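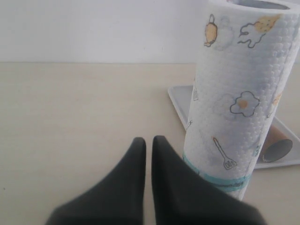
Urnberg Bench Cell
Equipment and budgeting information for purchasing departments

The Urnberg Bench Cell is a single-arm handling unit for light goods, supplied by Primbridge to hotels, care homes and teaching kitchens. It is intended for small, repeated jobs at table height, such as changing a paper towel roll on an upright holder. Departments planning a purchase for the next budget year should read this page together with the current price list.

What the price covers
The standard package comprises the arm, a two-finger gripper, a wrist camera, the control box and the Endero task software with a licence for 14 saved tasks. Delivery and one day of staff training are included. The table, holders and trays are not supplied, and most customers use those they already own.

Costs to plan for
Annual service plan: 700
Replacement finger set: 60
On-site task set-up, per visit: 2,000
All amounts are in pounds and exclude VAT. The service plan is optional in the first year and required from the second.

Space and site
The cell needs a firm, level table against a wall, with a power socket within reach of the control box. Cables must be able to move freely with the arm, and the slack should be checked at its furthest reach before the position is fixed. Soft goods such as quilted paper need a lighter grip setting than boxed goods; this is set once for each task and saved. For roll changing, the holder and the tray for the used core should keep the same places from one change to the next.
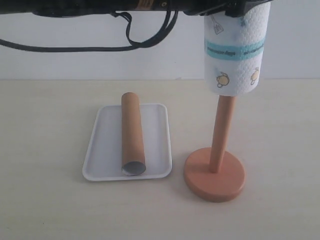

Heloísa Falcão asks purchasers to budget for two set-up visits in the first year – the first when the cell arrives, the second once staff know which jobs they want it to do. Her department ordered only one and had to find the money for the other from its repairs budget.

Ordering
Orders received by the end of January are invoiced in the current financial year. Written quotations and site forms may be requested from Yaw Acheampong at the Stubbs office.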